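Sunholm Resilient Underlay, Series 3028
Granulated cork and rubber sheet for floating timber and laminate floors

Product code: 3028
Supplied as: rolls, two thicknesses
Use: interior, dry areas, above and below grade
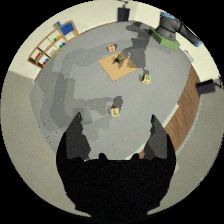
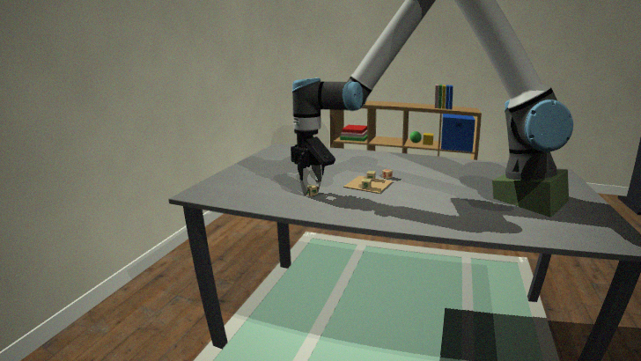 Rendered views: grey surface and brown wood in each.

Overview

Series 3028 is a resilient sheet laid between a structural subfloor and a floating finish floor. It reduces impact sound transmitted to the room below and takes up minor surface irregularity. It is not a levelling product and is not a moisture barrier. Where the subfloor is concrete, a separate polyethylene membrane is required beneath the underlay.

The sheet is bonded with a polyurethane binder and calendered to thickness. The upper face is printed with a centreline for alignment. The lower face is unprinted.

Physical properties

Composition: cork granulate, recycled rubber granulate, polyurethane binder
Nominal density: 359 kg per cubic metre
Thickness: 3 mm (3028-A) or 5 mm (3028-B)
Roll width: 119 cm
Colour: brown with dark fleck
Edge: square cut, both sides

Colour varies between batches with the source of the rubber granulate. This has no effect on performance and is not grounds for return.

Compatibility

Suitable beneath click-jointed engineered timber, laminate plank, and solid plank systems approved by their manufacturer for floating installation. Not suitable beneath glue-down vinyl. Plasticiser migration can stain resilient finishes, so a slip sheet is needed wherever loose-lay vinyl meets the underlay at a doorway.

For in-floor hydronic heating use 3028-A only. The 5 mm grade adds thermal resistance that most system designers will not accept. Check the combined value of underlay and plank against the heating design before ordering.

Subfloor preparation

Subfloors must be clean, dry and structurally sound. Grind down high spots and fill hollows with a cementitious compound; allow the compound to cure for the period stated on its bag. Plywood and particleboard must be screw-fixed with no movement at joints. Remove old carpet, gripper strip and any loose adhesive.

Installation

1. Unroll the sheet and leave it flat in the room overnight at normal service temperature.
2. Lay with the printed face up, at right angles to the intended plank direction.
3. Butt the edges. Do not overlap.
4. Tape all joints with Arnent jointing tape, 57 mm wide, centred on the seam.
5. Trim 10 mm short of walls, columns and door frames. Fit the perimeter strip before the first row of planks goes down.
6. Work off boards when carrying loads across exposed underlay.

Skirting must not be pressed hard against the finish floor. Contact between plank and wall, or between skirting and plank, bypasses the underlay and accounts for most complaints of poor acoustic results -- check the full perimeter, including behind the kitchen kickboards, before looking elsewhere.

Storage

Store rolls upright on a pallet, indoors, out of direct sunlight. Rolls stored on their side develop a flat that may take several days to relax. Opened rolls should be rewrapped.

Ordering

3028-A 3 mm roll
3028-B 5 mm roll
3028-P Perimeter strip, self-adhesive
3028-S Sample piece, state thickness

Arnent tape is ordered separately. Allow extra material for offcuts in rooms with several doorways or bay windows. The Pinell warehouse holds both thicknesses; the Chege depot holds 3028-A and perimeter strip only, with 3028-B transferred on request. Orders received after noon are processed the next working day.

Disposal

Offcuts go to general construction waste. The rubber content makes the sheet unsuitable for timber or green waste streams.

Related documents

Safety data sheet
Acoustic test summary, concrete slab
Acoustic test summary, timber joist
Care guide for floating floors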